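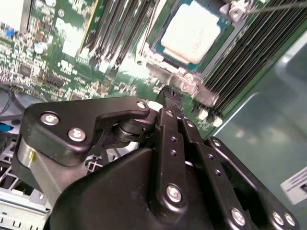

I keep a running list of bench tips for anyone running our arm software on fiddly jobs, and this batch comes from working inside an open computer case, around the processor socket and the memory slots. Take what's useful!

**Tame the glare before you touch the detector.** The metal frame below the processor throws back a big bright smear, right where I like to bring the tip in. I wasted an evening retraining on it (Obed Antwi still brings this up). What fixed it was boring: lock the exposure, set it low, and tape a sheet of baking parchment over the lamp. I run at 500 now, in whatever units my driver uses, and I leave auto exposure off for good.

**Don't let the planner aim at shiny things.** Pick your reference points on the dull stuff, like the edge of the green board or the ends of the memory slots. Dull corners stay put from one shot to the next, and reflections wander every time the wrist turns.

**Mask out your own fingers.** With a wrist camera the gripper takes up half the view, and bolt heads look an awful lot like capacitors to a segmentation model. Save one mask with the jaws open and another with them closed, and blend by jaw position. Burgi Steiner wrote a script for this in the Pamcombe repo, and it's 20 lines long, so no excuses.

**Teach it what a cable is, sort of.** I gave up on modeling cables properly. I just inflate anything long and floppy into a fat no-go blob and let the path go over it. The planner grumbles and takes the scenic route, but I haven't snagged one since January.

**Slow down by height.** Full speed up above the case wall, a crawl below it. I put the limit in the controller and keep it out of the task script, so I can't forget it when I copy a script at midnight.

**Watch the thermal paste.** That chalky stuff on the lid of the processor washes out the depth map for me. I fit a flat plane from the clean board around the socket, add the height by hand, and ignore whatever the depth says on top.

**Name your logs like a grown-up.** Mine used to be test, test2, test_final, and then I had 866 of them and wanted to lie down. Now it's task, board, lamp setting, run number. Chun-hung Wei adds the commit hash too and I've started copying him.

Next batch will probably be about screws, once I've stopped losing them in my slippers.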